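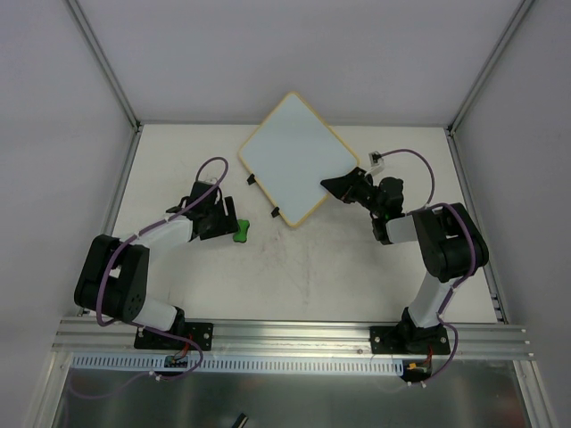 Open day at Grenodberg: two arms, one whiteboard-sized puzzle, and a very full parking lot

Tuesday, November 10, 2020

I got to the Grenodberg building in Greenwood a little before nine, thinking I'd beat everyone. Wrong! There was already a line along the side wall, everybody spaced out along the tape marks, and a lady in a green vest was waving cars toward the overflow lot behind the tire place. I hadn't expected that many people to give up a weekday morning for a look at robots, but then I had given up mine, so who am I to talk.

If you've driven out Bronddale way you've passed the place. It's the long tan building with the loading docks that used to be a carpet warehouse. Grenodberg moved in two years ago and has kept pretty quiet since then, apart from one evening talk at the library in August that I missed. This was the first time they've let the public past the front desk. Visits went by time slot, 30 people to a slot, masks on the whole time, and by the end of the day they'd had 258 visitors through the door. The sign-up sheet filled in one evening, I'm told, and a few people who hadn't signed up got in anyway on no-shows (a father and two kids ahead of me did, and the kids were thrilled).

You start in a hallway with posters, which I'll skip, because everyone else did too. Then you come into the main hall, 4,000 square feet of it, with the demo stations around the outside and a big empty strip down the middle so groups can pass each other. It's much quieter than I was expecting. I had a picture in my head of a car plant, I guess, with sparks. What you mostly hear is fans.

The station I spent the most time at is the one they call Josonine. It's a white cell with two arms in it, both bolted to the same metal rail, facing each other across a pale table. They're smaller than I'd imagined. White arms, big black elbows, black grippers on the ends, and a purple cable looping over the top of each one. A boy near me said they looked like crabs and after that I couldn't see anything else.

The job at that station is two-handed work. One arm is supposed to steady something while the other does the fiddly part, the way you'd hold a jar with one hand and turn the lid with the other. When our group stepped up there was a flat board with a thin wood-colored rim lying on the table, turned cornerwise like a baseball diamond, and the right arm had its gripper over one corner of it. The left arm was pointed down at the table next to a lumpy little green thing that got a lot of guesses from the crowd. Dog bone was the favorite. I was on team puzzle piece.

Our guide explained that they don't program each move the way I'd have thought. A person moves the arms through a job, over and over, and the computer learns from all those tries. For the job they were showing us they had collected 183 of them so far, and she said that was a small number and they'd want a lot more before they trusted it. I liked that she said so. She also said straight out that it would miss sometimes, and that we shouldn't feel bad for it when it did.

And it did miss! On the first go we watched, the gripper closed on thin air and the arm went back and tried again, very politely, from a slightly different spot. The second go it got hold of something and the whole group clapped, which in masks and gloves sounds like a flock of pigeons taking off. Then came a long pause where neither arm moved and the guide looked at her screen, and then she reset it and we went again. I could have stayed an hour. We had twelve minutes.

Things people asked, as best I could hear over the fans:

Will it hurt you if you put your hand in? The guide said the arms aren't very strong, but no hands go in while they're running, and staff follow the same rule.

Can it fold laundry? Not at this station. This got the biggest groan of the morning.

Does it know what the green thing is? This was from a girl of maybe seven, and I thought it was the best question of the day. The answer was that it depends what you mean by know, and the girl was not having any of that. She asked again at the next station.

Is it going to take jobs in Greenwood? A man behind me asked that one, and he was polite about it but he meant it. The guide said the company had been hiring and wants the arms for sorting and handling small parts, the sort of work that's hard on wrists. He said his wrists were fine. They talked for a while after the group moved on and I don't know where they left it. I would have liked a proper sit-down session on that, with time for follow-ups, and I wrote as much on my comment card.

The other stations were good too, though I'm going to be short about them. There was a conveyor with a camera over it that sorted bottle caps by color, very fast, and the kids loved that because you could toss caps in yourself with a long scoop. There was a workbench where you could try opening and closing a loose gripper by hand with a lever. It is a lot harder than it looks! I dropped a foam block three times in a row in front of a ten-year-old who then picked it up on her first try. They wiped the lever down between people, so that line was slow, and if you go to the next one I'd head there first.

A few grumbles. The hall is cold, so keep your coat on. The signs for the restrooms point you into a closet. And the Josonine cell has walls on the sides, so if you're not in the front row you're mostly looking at the backs of heads. They could fix that with a screen overhead, and I noticed one hanging there, switched off. The guide said they'd had trouble with it that morning.

Refreshments were outside only, under a canopy, with wrapped donuts and coffee in paper cups. I ran into two neighbors I hadn't seen since spring and we stood there in the cold talking about robot crabs for longer than I'd spent inside.

Grenodberg says there'll be another open day, but they aren't ready to name a date. Sign-up will be online again, free, same slots. School groups can write in now and will get mornings to themselves. Kids under twelve need a grown-up with them, and strollers have to be left at the desk. Park behind the tire place from the start and save yourself the loop around the block.

Contact the news desk | Send us your open day stories | Copyright 2020, all rights reserved | Back to top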